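Drultlow site, teaching bench 4
Check before remote demonstration, August

1. Emergency stop, operator side. Pressed and released, arm lost power as it should. OK.
2. Emergency stop, bench side. OK, but the label is coming off. Please print a new one.
3. Finger pads. Both clean. Screws on the finger mounts checked by hand, none turned.
4. Wrist camera view on the operator screen. Sharp enough to read small letters on a package. OK.
5. Delay between hand controller and arm. Measured 85 ms, the limit on our Plirkitz sheet is higher. OK.
6. Grip force limit. It was left on the setting for metal parts. I changed it to the carton setting and wrote it in the log.

Comment to 6: this is the second time in August. Whoever finishes the Zoltach parts task must put the value back.
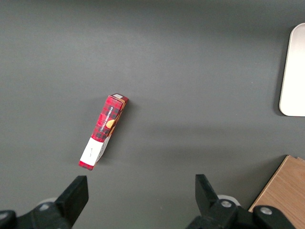

Can the operator start recording before the grip force is checked?

The recording may start only after points 1 to 6 are signed, also when the same operator continues from the morning.

7. Work area. Keep hands out of it from the moment the controller is live. The line of tape on the floor is worn near the door.
8. Storage. Space for 552 more demonstrations on the disk. OK.
9. Failed attempts. Mark them as failed, do not delete them. In the last set 13 had no mark at all, and the Mfinanga team had to watch every one again.

Result: released for use, with points 2 and 7 to be repaired. Next check at 7:30 before the first shift.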